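Bench tips for when the arms move in

I've had a few messages from people whose workshops are about to get a robot cell, most of them asking the same thing, which is what they should do differently at their own bench. So this is my page of tips. I take old desktops apart and put them back together at Hesside, the refurbishing place in Bonlow, and I did it entirely by hand for years before the arms arrived. I'm still there, still got my mug on the same shelf, and my day is quite different now (better in places, more fiddly in others!).

Get your screws sorted first

When I did a whole machine myself I could keep the screws in a jam jar lid and remember which were which. You can't do that once the job is split. I take the side panel off and do the fiddly fixings, the cell does its bit, and then the case comes back to me or to whoever is on lates. So now I use a Vasić tray, one of those shallow ones with a wipe-clean label strip, and one tray travels with one case. Write the case number on the strip before you undo anything. I've got 73 trays on the rack and I'd still like more.

Magnetic mats are lovely on your own bench, by the way, but leave them there. They creep about.

Tidy the cables before the case goes over

This is the biggest change for me. I used to shove the drive cables to one side with my thumb as I went, without thinking about it at all, and a gripper hasn't got a thumb. Spend two minutes dressing them back. I use soft hook-and-loop strips cut to 8 inches, which go round a fat bundle and still leave a tail to grab hold of. Don't use zip ties, you'll only have to snip them later, and a snipped end is a nasty little thing to find with your wrist.

Wipe out the dust as well, before and not after. A clean paintbrush is fine, an inch wide, and keep it for that one job. I keep the vacuum nozzle in my other hand so it doesn't all land on the bench next door (sorry to the bench next door).

Decide where things live, then draw round them

We put masking tape outlines down on day one and I thought it looked silly. I take it back. The case has to sit in the same spot each time or somebody ends up at the screen nudging positions, and that somebody was usually me. Once we were happy with the layout we swapped the tape for proper corner stops, but tape got us through the first 200 machines without any bother. Use the low-tack sort and change it when it starts to curl.

The same goes for parts. If a part has a slot, it goes in the slot, the same way round every time, even if you're only putting it down for a second while you answer the phone.
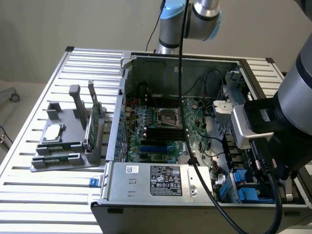
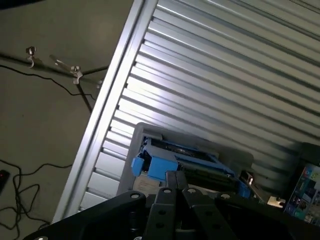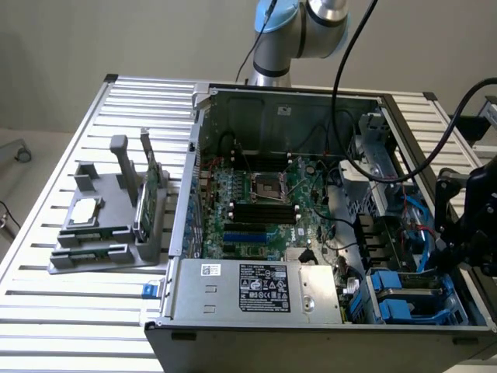
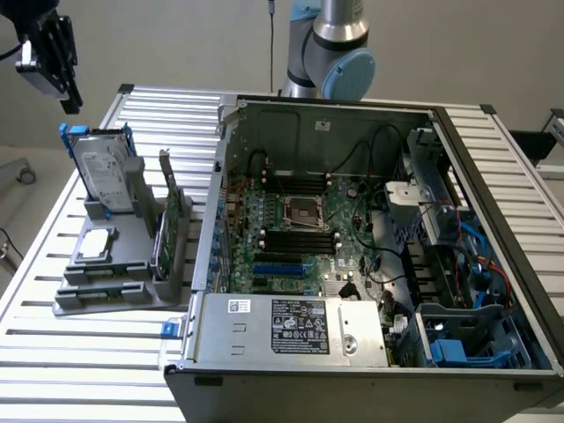 Laying out parts for the cell took me longer to learn than anything on the screen. My habit was to stack things flat in the order they came out, last one on top, and that's fine for a person with eyes and a bit of memory but no good at all if the next pair of hands wants to close on an edge. So stand things up where you can. It's what the grey fixture beside the case is for, and you can see the green card upright in it in all three pictures of the open computer, with a hard drive in a blue carrier standing behind the card in the last one. I've pinched the idea for my own bench too, with a cheap plastic toast rack, and I find I pick things up by the edges now and keep my fingers off the contacts, which I should have been doing all along. If you're having a fixture printed, ask for the slots a touch wider at the top. And get one more slot than you need, you'll fill it.

Leave the sockets alone until last

An empty processor socket is a horrible thing to have open on a bench. Pins, fluff, sleeves. If I know a board is going to wait I put a plastic cover over it, and I've got a little tub of covers saved from dead boards. Take the cover off when the case goes over to the cell and put it straight back in the tub, lid on. Long sleeves get rolled up, mine included, and I go without rings or a lanyard.

Keep a home for the big bits

You'll have more lying about than you expect. Clamps, spare stands, boxes, leads for this and that. We've got a stretch of concrete by the roll-up door and it fills up if you so much as blink. My rule is that anything small goes in a bin with a label on the front, and anything with a cable on it gets coiled and hung. I do break that rule. But if you've only got ten minutes at the end of a shift, do the cables on the floor first and let the boxes wait, as it's the cables that catch your feet. For labels I use the pale matt ones and a thick pen, nice big letters. Printed labels look smart and then you can't read them from standing height.

Write it down while it's still annoying

When a job goes wrong at the cell, the temptation is to fix it, press go and get on. Write it down first. We keep a plain notebook on a string, and then at four o'clock one of us types it up into Dretitz, which is our stock and jobs system. The typed version always comes out more polite than the notebook and I think the notebook is more useful. Mine has entries like "card leaning, pushed it back" and "lever up AGAIN", and after a fortnight you can see what keeps coming round. The lever one was my fault, as it happens. I'd been leaving them half open to save myself a moment.

Who does what now

People ask me this in a lowered voice. At our place the hours stayed the same, and what changed is what's in them. I do far less of the same movement over and over, and my wrist has stopped clicking in the mornings, which I'm very glad about. I do more checking, more setting out, more standing still while something else moves, and that last one is harder on the feet than you'd think! Buy a proper mat. I also miss having a machine that was mine from start to finish. There was a nice feeling when it came up first time and you'd done every screw. I've asked to keep a few back each week for doing the old way, the odd-shaped ones mainly, and that was agreed without any fuss. So do ask.

If you're the one bringing the cell in, please let the bench people choose where it goes, or at least let them walk round it with a trolley before it's bolted down. Ours got turned to face the other way after we'd done that, and it saved a daft detour past the kettle. Share the training out as well. We had one person who knew how to restart it and then they went on holiday.

Small things I'd buy again

A head torch, the cheap kind, for looking down into the bottom of a case.

A plastic spudger with a flat end. Buy a bag of them, they wander off.

A roll of masking tape for each bench, with the name of the bench on the inside of the roll.

Kneeling pad from a garden centre, for when the thing you dropped has gone under the table. It will have gone through a gap in the slats if your table is like ours, so look straight down before you go hunting along the wall.

Small zip bags, the 300 pack. Write on them before you put anything in, it's no good trying to write over a lump.

I've been asked about gloves too. I've tried three sorts and don't like any of them for small screws, so I can't help there, but if you've found a pair that lets you feel an M3 thread I'd love to hear what they are.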